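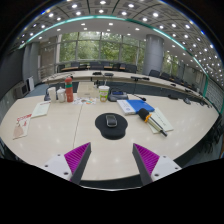

Issue 114

When the clubhouse at Pluduvdale burned its last bag of coal one December, the players carried on getting changed in the cold, and Daithí Kavanagh decided it was probably time he learned to write a grant application. He had come to the valley to coach the backs (and, if we're telling the whole story, because his wife's mother had a spare room and a very good oven), and within two seasons he was fixture secretary, kit man and the person who rang the council about the drains.

I went up to see him on a raw sort of morning, the train being late and the bus being later, and he met me at the stop with a flask of tea and an apology for the weather, as if he'd ordered it himself. Pluduvdale play their rugby league three divisions below anything you'd find on the television. Their pitch slopes towards the river, and visiting sides always seem to choose to run uphill first, which Daithí thinks is a mistake, though he'd rather I didn't say so too loudly.

"You want your tired legs going down the hill," he told me, "but your tired legs also can't tackle a man coming down it, so there you are."

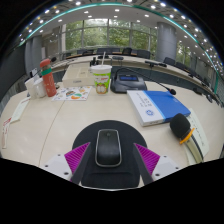 A club that nearly wasn't

The trouble began when Zamska, the packaging firm that had paid for the shirts for 20 years, closed its works on the valley road. With it went half the second team, who moved away for jobs, and a good deal of the Saturday crowd. The bank account stood at £1,508 that spring, and there was the roof to think of. A merger with Gudlow, over the hill, was talked about for months. They are decent people at Gudlow, everybody in Pluduvdale will tell you that, usually just before telling you about the cup tie in which the Gudlow hooker was offside for the entire second half.

What saved them was the under-elevens. Daithí had started a little session after school with a bag of borrowed balls, expecting a handful of children, and by the summer there were 34 of them charging about in odd socks. Their mums and dads came to watch, stayed for a cup of tea, and one or two found themselves at training the following week. Costello, the big prop who had retired with his knees strapped up like parcels, came back to look after the forwards and has been threatening to leave again ever since.

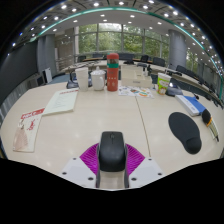

Small jobs and big plans: the new season starts at a table.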